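Sorting the odds and ends: what works for me with plastic bins

I've been meaning to write this one up since September, when I finally got fed up with the big drawer under my worktop. You know the sort of drawer. Curtain hooks, half a roll of tape, a bike light with no bracket, and always the one thing you need right at the bottom with fluff on it. I must have lost 4 tape measures in there over the years (they all came back at once when I tipped it out!).

So, bins. Open-topped plastic ones, in different bright colours, stood in a row on a clear white table. I used to buy lidded boxes and I'd say don't bother for sorting. If there's a lid I put things on top of the lid, every single time, and then I can't get in without moving the lot.

Colour does more than labels, at least in my house. I've got a label maker, I love my label maker, but when my hands are full I don't read. I just know red is for one sort of thing and blue is for another. Pick your colours once and stick to them, even when the shop in Reltodthorpe only has the shade you don't want.

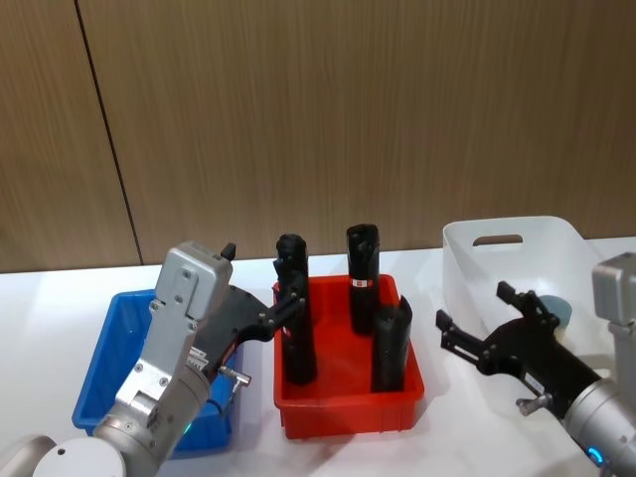

Long thin things are the real nuisance. Tubes, handles, torches, anything that rolls. Lay them flat and they take up the whole bottom of the bin, and something small always ends up underneath. Stand them on end and let the tops poke out over the rim, then you can grab one without rummaging. It does want a bin with fairly straight sides, and if you've only a couple of things to stand up, wedge an old flannel in beside them so they don't flop over.

A few other bits I've picked up:

Do one kind of thing at a time. All the tubes, then all the fixings. Hopping about is how I end up having a cup of tea instead.

Set a timer for 68 minutes. Daft number, I know, but it's the length of a Cleluvum album I like and when the music stops so do I.

Wash the bins before you fill them. Warm water and a squirt of Pluda washing-up liquid gets most marks off, and an old toothbrush sorts out any ribs or grooves. Let them dry properly, upside down on a tea towel.

Don't fill to the brim. I had up to 100 screws in one little tub and it was no better than the drawer.

And measure your shelf first. I bought 6 lovely bins from Chacko and the shelf takes five, so the last one lives on the stairs with the gloves in it.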